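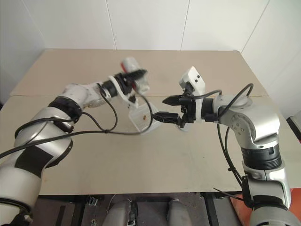
整理间大台面，带红色标记的白色容器与托盘，10月

Markuna日用品分装项目阶段进展报告

一、本期完成情况

整理间已于10月投入使用。大台面靠白色板墙放置，由前后两段拼成，后段颜色略深，前段偏灰米色。两段之间的接缝已重新调平，容器横向移动时不再卡边。墙面板缝本期未作处理，列入下期。

本期共整理容器近3000件，来源为Mollah仓库的退回品和Drallar门店的余量。退回品到货后先登记，再放入托盘，核对标签后分到对应的周转箱。标签破损的单独存放，每天下午四点统一补贴。外壳变形或封口不严的不再发出，按报废登记。

原计划每只托盘放50件，试行后发现取放时容易碰倒相邻容器，现改为30件。调整后单盘用时略有增加，倒件和错放明显减少，返工时间相应缩短，总体进度未受影响。

二、存在问题

1. 白底红标的容器有几种规格外观接近，只看颜色容易混放。目前靠核对标签上的编号区分，速度偏慢。

2. 周转箱数量不足。Starketti供应的第一批箱子已全部占用，第二批到货时间比合同约定推迟了4周，其间部分已整理的容器只能暂存在托盘里，占用台面。

3. 退回品的到货单与实物有出入，主要是Mollah仓库的混装箱。已与对方商定，今后混装箱须在箱外注明品种。

三、经费使用

台面调平和托盘采购已结算，支出在预算之内。标签打印耗材超支500元，原因是补贴数量高于预期，拟从杂项中列支，请予确认。其余科目无变动，明细见附表。

四、下期安排

在托盘边缘加贴规格标识，先在退回品中试用两周，再决定是否用于门店余量。第二批周转箱到货后，清理台面上暂存的容器，恢复按日出库。墙面板缝安排在出库量较少的时段处理，预计不需要停工。

Drallar门店提出增加一次月中取货，我方正在核算运费，结果随下期报告一并提交。

Markuna项目组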